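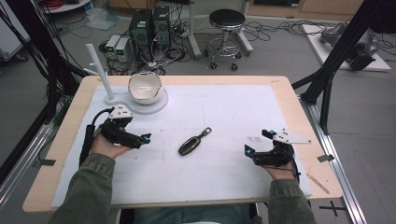

4.3 Recording a demonstration with the hand-held grippers

This section applies to two-handed tasks on the Jarari table. Operators must have completed the calibration in section 4.2 before they begin.

1. Sit facing the table with both forearms supported at its near edge.
2. Place the objects named on the task card on the white foam board. For the key task these are the key fob, the bowl and the stand with the peg.
3. Take one gripper in each hand and check that the lights near the jaw tips are lit.
4. Hold the grippers apart, on either side of the object, and keep still until the start tone sounds.
5. Carry out the task at an even pace. Do not speak to others during the recording.
6. Return both grippers to their starting positions and wait for the stop tone.
7. Mark the attempt as kept or rejected in Alaneo, then move the object to a new position before the next attempt.

Note: Dropped objects are to be recorded as they happen. Reject an attempt only if tracking is lost or a hand leaves its gripper.

Note: A full set for one task is 700 kept attempts. No operator may record more than 26 in one sitting.

Caution: Keep the gripper cables clear of the lap and the table corners. Do not pull a cable to free it.

Faults should be reported to Filippos Gavalas at the Brurkby office.

Issued March 2019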